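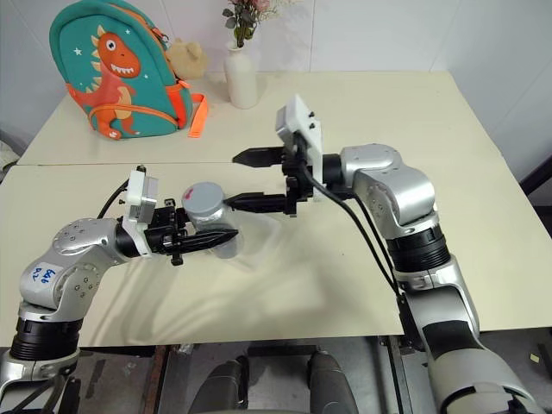
1/ Packing a kid's bag for one night at grandma's is a logistics operation on the scale of a small invasion. Mine has been underway since March, or it feels that way. The teal backpack with the grinning orange dinosaur is the only party involved with any enthusiasm. The little clear pot with the gray lid is meant for snacks, and I have already lost an argument over which snacks.

2/ The list, as dictated to me, ran to 46 items. I got it down to 3. Negotiations reopened at breakfast.

3/ The plush with the round ears is coming. This was never on the table, even though the plush is.

4/ Things that live on this table and will not be packed: a drink can, the dried flowers in their white vase, a see-through tray holding one tiny brown thing. Bean? Seed? I have been told it is important and must not be moved.

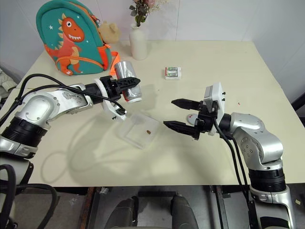 5/ Update, 4 p.m. The bag is zipped. The bean has been granted a seat in the front pocket. Grandma has been warned.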